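Visit report: the Pakcombe workshop open day, 18 Dec 2021

Pakcombe is a shared workshop on the ground floor of a former printing plant. It holds 26 members, a machine room, an electronics room and a long assembly area. Twice a year the doors are open to visitors from ten to four. I went for one build, a garment-folding arm that the members call Woser, and spent most of the day with it. These notes are for readers of our own club bulletin who are thinking of starting something similar at home.

Getting in

Parking is on the street. The entrance is on the side, up a short ramp, and the door is heavy. Visitors sign a sheet and get a sticker. Safety glasses are required in the machine room only.

The machine room has a small mill, two lathes and a router with a dust hood that was built by members. The router was cutting sign blanks all morning. I asked about tolerances on the mill and was told that it is good enough for brackets and that bearing seats are sent out. The electronics room has six benches, four with microscopes. I did not stay long in either.

The Woser build

Woser is a single arm with a two-finger gripper, set up to handle knitwear. Knitwear was chosen over shirts or towels after a trial in which the same folding routine was tried on all three. Towels were too easy to teach anything. Shirts brought in buttons and collars. A ribbed sweater stretches, bunches and rolls at the cuff, and it has a regular surface pattern that can be used to estimate which way the cloth is lying.

The parts bill stands at 1,897 dollars, spread over two years. The largest share went to the joint drives, which were bought used. The fingers have been printed three times. Version one was solid and too heavy for the wrist. Version two was thin and flexed under load. The current one is an open bracket with a triangular opening, stiff in the closing direction and light enough that the wrist holds position without hunting. The fingers are bolted on, and changing one takes a single hex key. Spares are kept in a drawer under the controller.

A small camera rides at the wrist. I was interested in the mounting because my own attempt at home had the camera on a post beside the table, and the arm blocked its own view whenever it reached for anything. At the wrist the fingers are always in view, which costs part of the picture but gives a fixed reference. The software masks them out before looking for cloth edges.
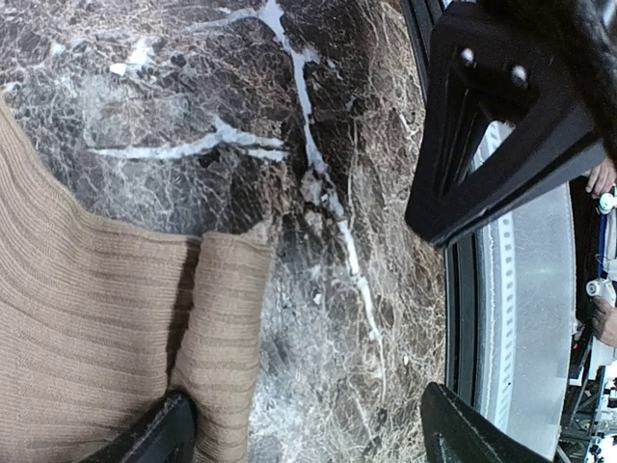 The tabletop was the subject of a long discussion. A plain, even-colored surface is the usual recommendation, and it makes segmentation simple. The builders started on plain gray board and got good numbers, then moved the arm to a different table and lost most of them. The classifier had learned the board. They now train on surfaces with strong patterns as well, veined stone included, on the theory that a method which can separate rib from vein will cope with a kitchen counter. A polished top adds another difficulty in the form of reflections from the ceiling lights. Two of the tubes over the work area are switched off during runs.

Stone also changes the contact problem. Cloth slides on it readily. On the gray board a finger could press down on one layer and the layer underneath stayed put. On a smooth top the whole garment tends to travel with the finger, so the routine was changed to approach a fold from the side and close slowly before lifting. Closing speed is limited in software. The lift is made in two stages, with a short pause between them to check finger position. If the fingers have closed completely, the grip is assumed to have missed and the arm backs off.

Results so far

A log sheet is clipped to the controller shelf and visitors may read it. It lists 249 attempts at a cuff fold since the current fingers went on. An attempt counts as good if the cuff ends up flat and within a set distance of the target line, measured by hand with a steel rule. The good ones come to 66 percent. Failures are sorted by cause, and the most common is picking up two layers when one was wanted. The next is a lost grip during the lift. Crashes into the table are recorded on a separate page — a shorter one than I would have had at the same stage.

I asked why force sensing was not used to tell one layer from two. It was tried. The difference in thickness is smaller than the play in the finger joints, and a better sensor would cost more than the rest of the gripper. The present plan is to rub the layers slightly before closing and watch with the wrist camera for relative motion. Work on that starts in January.

Controller and software

The controller is a secondhand office computer with a real-time kernel. Motor commands go over a serial bus at a modest rate. The planning code is written in-house and is called Zellovon. It is small, it has comments, and a copy is given to anyone who brings a memory stick. The file format for recorded motions is plain text with one line per time step, so a bad motion can be found and edited by hand. I took a copy and have read the first half. The inverse kinematics are conventional. The recovery logic is long and clearly came out of experience.

Cable routing is worth copying. All lines run along the outside of the arm in a loose loop with clips at each link. It looks untidy and can be replaced in minutes. My own arm has internal wiring, and a broken conductor last spring took me a weekend.

Lunch and the afternoon talk

Food came from Çetinkaya, the bakery across the street, and was laid out in the electronics room. The lentil soup was good. The afternoon talk was on printed gears and ran over by half an hour. The main point was that backlash measured on the day of printing is of little use, and that gears should be run in under load before any figure is written down.

Practical points

Entry is free. The restroom is at the back, past the lathes. Bring your own notebook; there is no printed handout for Woser, and the wiring diagram is on a wall where the light is poor. The spring open day has not been fixed. Anyone wanting a look at my copy of the Zellovon code can borrow it at the next club evening.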